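Groma Level Archive: Data Card

Summary
The Groma Level Archive is a collection of 374 player-made levels for the puzzle platformer Groma, published for handheld and home consoles by Kedora. It is maintained by the Ristitby Games Library and is intended for the study of level design and difficulty.

Contents
Each level is stored as a plain text grid with a short header giving the title, the world theme and the author's own difficulty rating. Ratings run from 1 to 4. Levels made with the Chuensuk expansion are kept in a separate folder and require version 13 of the level reader or later.
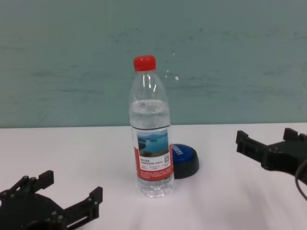

Levels were submitted by their authors through the library's upload form. Duplicates were removed, and 14 entries that would not load on the original console were moved to the folder named "unplayable". These entries are excluded from the total given above.

Known limitations
Difficulty ratings were supplied by the authors and have not been checked by independent players. Short levels are more common than long ones. Enemy timing differs slightly between the handheld and home versions, and the header does not record which version was used for testing.

Permitted use
The archive may be used for teaching, research and personal play. Resale is not permitted. Authors may request removal of their work at any time through the upload form, and removals take effect with the next release, normally in May.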